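4.2 Where the budget phones went when we stopped asking about them

I'll admit I went into the August round expecting battery life to run away with everything. It's what people told us they cared about in the sign-up form, it's what I care about, and the two Wimix handsets had the biggest batteries in the group by a mile. But once our 64 participants in Jildale had lived with their phones for a while, the thing they kept bringing up in the diaries was storage! Full storage, mostly, and the little warning that comes with it.

We ended up with 3,868 diary entries (more than I ever want to code by hand again), and I went through them looking for any mention of deleting, moving or giving up on something. A lot of them were about photos. People on the cheaper Clesitholm model would clear out a messaging app, feel good for a day, and then be right back where they started. One person wrote that she'd stopped taking videos of her kids' games, and I thought that was a pretty sad line to find in a spreadsheet.
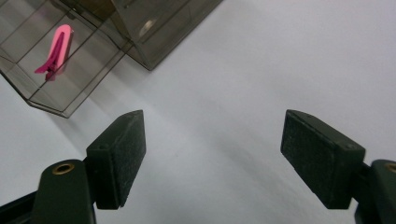 Figure 3. A pink hair clip inside a tinted, see-through plastic storage box.

We also asked everyone to run the Ông launcher for 15 days, then go back to whatever the phone came with. I liked Ông a lot myself, so take this with some salt, but most people didn't seem to mind it either way. A few loved the bigger icons. A few couldn't find their alarm clock and were annoyed with us (fair enough). What did change was how often they opened the settings menu, which went up during the launcher period and stayed up after it was gone. I don't have a great explanation for that, and I'd want a longer run before leaning on it.

Speed complaints were rarer than I'd guessed. When they did show up they came in clumps, often right after a system update, and 10 participants used nearly the same wording: the phone was "thinking." I coded these as slowdowns, though some may really have been network trouble, and Section 5 goes into how I tried to pull the two apart using the signal logs.

12 shares
3 comments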